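Speaker notes - Open day at the Fliven training floor
Oct 29, 2022
Speaker: Geum-ok Choo

Opening (slides 1 and 2)
Good morning, and welcome on behalf of Cluvau. Thank Dong-hyun Koo and the Flotel staff for arranging the visit. Mention that 35 guests registered. Ask guests to hold questions until slide 6.

Slide 3 - Purpose of the program
The program records how people handle everyday household items, so that robots can later be trained on the same tasks. Cleaning work was chosen first. Cloths and hoses bend and fold, and they remain difficult for machines to manage. Pause before moving on.

Slide 4 - Progress since April
The team has completed 393 sessions. Of these, 87 were set aside for review under the Min procedure. State both numbers plainly and refer detailed requests to Mr. Koo.

Slide 5 - Work on the floor
Operators work in the same open room, each with hand-held grippers. Point out that soft items are picked up with the gripper fingers and not by hand.
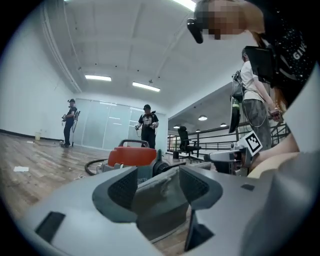 Guests will be taken to the floor in groups of six. Please remind them to stay clear of cables and to speak with operators only between tasks. Photographs are permitted from the entrance side - flash is not.

Slide 6 - Questions
Allow ten minutes. If asked about sales or pricing, direct the guest to the Cluvau desk. Close by announcing the second floor visit and the return time for coats and badges.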